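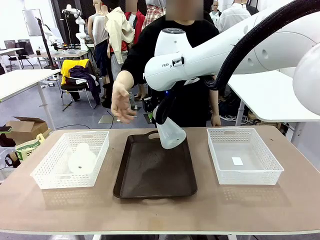
Open day at the Brisville building, Brovthorpe
Posted Apr 30, 2024 by Liviu Ardeleanu

The Brisville building opens its ground floor to visitors twice a year, in spring and again in September. I went to the spring one. Entry is free but you need a ticket, and there were 80 of them. Groups go in every half hour through the side door on the car park side. The front door is kept shut, and the sign saying so is small, so several of us walked round the building once before finding the way in.

The number 22 bus from the station stops opposite. There is no parking for visitors except two disabled bays.

You start in the corridor, where there is a coat rail and a table with name stickers. Bags have to be left there. The tour itself takes 33 minutes according to the leaflet and ours ran over, mainly because people kept stopping in the big room.

The big room is shared, and it is full. Mannequins stand on one side with clothes on them: a light grey sleeveless top, a cream jacket over something red, and further back a red and white plaid shirt. Several people in my group took it for a costume store. The work tables are close by and have nothing to do with clothing, as far as I could tell.

I spent most of my time at the table with the baskets. The layout is simple. A brown tray goes in the middle and a white plastic basket goes on either side of it. The baskets have holes all over the walls and a handle slot at each short end. The tray has a raised rim and a handle cut into the end. It has been used a good deal and the surface is scuffed. The pieces being moved about are frosted white plastic, cone-shaped, wide at the bottom and narrow at the top. They stand up well on the wide end. In a basket they tend to be laid on their side.

I run the stores for a small teaching workshop and we have nothing like as tidy a system. Ours is cardboard boxes with writing on them, and the writing is usually crossed out and replaced. I have thought about open baskets before and always put it off on grounds of cost. Seeing a pair of them in use with a tray between made the case better than the Stutedier catalogue does. You can see what is in the basket through the holes without lifting anything, and two people can work from opposite sides of the table.

I asked how the baskets are labelled. The answer was that labels go in the bottom, lying flat, and that nobody has found a glue that holds on the perforated sides. We have the same trouble with our drawers.

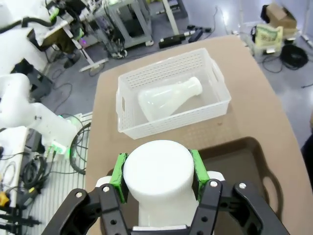

Kazimiera Krajewska disagreed with me about open baskets when we talked it over on the bus back. In her view they are fine for large plastic pieces and a nuisance for anything small, as caps and stoppers end up in the holes and have to be pushed out with a pencil. She would put a solid tray inside each one and use the basket only for carrying. She also thought the handle slots were more use on the tray than on the baskets, a full tray being the harder thing to pick up off a flat table.

I take the point about small parts. We will probably try 2 baskets with liners and see how they do over the summer.

After the big room there is a short stop in the Sadowski room, which has display cases and a film with the sound turned low. There was no seating left by the time we got in. Tea was served in the corridor afterwards and cost a pound, cash only.

Notes for anyone going next time:

Book early, as the morning groups fill first.
Wear flat shoes.
Toilets are at the far end of the corridor, past the coat rail.
Ask your questions at the tables. There is no session at the end.

Tickets for the September open day will be available from the desk at Brovthorpe library.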